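Ashby schools to change lunch menu

30 October 2018

Schools in Ashby will serve a cold lunch on 2 days a week starting in May, the district said. Hot meals stay on the other days.

The change covers 9 schools and around 100 kitchen and serving staff – none will lose hours.

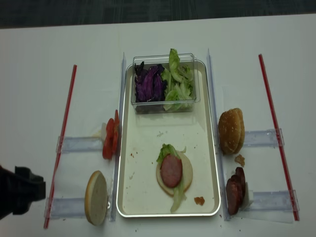 A bun with lettuce and sausage, with cabbage and more lettuce on the side.

Food services head Arvo Turunen said ovens at two Truvville Road kitchens need replacing. "We can't do all of that over one summer," he said.

Parents can send comments to the district office on Arkum Street.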